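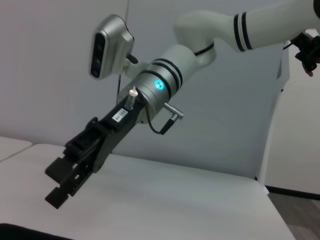

Point d'avancement - programme d'inventaire des haies, secteur Furnside
11 novembre 2022
Pour : Inger Holst

**Où on en est**

Relevés terrain terminés sur les communes du nord. 542 tronçons saisis dans la base, reste la bordure est (accès refusé par deux exploitants, courrier parti, pas de réponse). Essences dominantes : charme, noisetier, prunellier. Beaucoup de frêne malade le long de la route de Tostgate, à suivre au printemps.

**Plantations**

- 2000 plants commandés à la pépinière Dukach, livraison en deux fois
- premier lot reçu, mis en jauge chez Tomás Neves
- paillage : manque environ 14 rouleaux, devis demandé
- protections gibier ok

Chantier retardé par la pluie, sol impraticable côté ruisseau. On reprend dès que ça porte. Si ça ne se ressuie pas d'ici fin novembre on bascule la parcelle basse sur l'hiver prochain - à valider avec vous.

**Agriculteurs**

52 conventions signées. Trois autres en discussion, blocage toujours le même : qui paye l'entretien après la cinquième année. Il nous faudrait une réponse écrite de votre part, même provisoire. Tomás a fait une note la dessus, je vous la renvoie.

**Budget**

Dans les clous sauf carburant. Ligne « formation taille » pas consommée, le formateur s'est désisté. Demande de report sur l'exercice suivant, formulaire joint.

**A faire avant le prochain point**

- relancer les deux exploitants de l'est
- cartographie propre, les couches actuelles ont des doublon
- facture Dukach, solde du premier lot
- caler une date de visite avec vous, plutôt le matin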